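Informe de seguimiento al órgano financiador
Proyecto Arnix: mobiliario de madera para salas de uso común
10 de enero de 2025
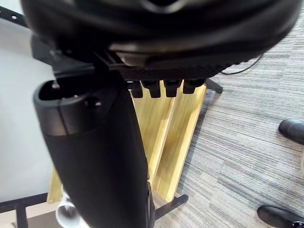
El presente informe recoge el estado de los trabajos financiados por la Fundación Wiegand en el local de Neltthorpe, así como las partidas pendientes de ejecución.

Durante el periodo se ha avanzado en los soportes de madera clara, construidos con tableros de acabado liso y paneles inclinados que les dan un perfil oblicuo. La propuesta inicial contemplaba laterales rectos. El cambio se acordó con el taller Cerkell tras revisar el primer prototipo y no ha supuesto modificación del importe concedido.

Ejecución económica

De los 3.000 euros asignados a mobiliario quedan 500 sin comprometer. Se solicita autorización para destinar dicho remanente a herrajes y a la protección de los cantos, conceptos que figuraban en la memoria original sin dotación propia. Las facturas de Cerkell se remitirán junto con la justificación final.

Incidencias

La entrega de los tableros sufrió un retraso de 10 días imputable al transporte. El calendario general se mantiene, si bien la revisión de la tornillería se ha trasladado a la siguiente fase. Queda por decidir si los soportes se fijarán a la pared; el responsable técnico, Finn Sauerland, ha pedido una valoración por escrito al taller.

Próximas actuaciones

Está prevista la entrega de cinco soportes adicionales antes de finalizar mayo. Las fichas de mantenimiento se adjuntarán al próximo informe, una vez conformadas por el responsable técnico.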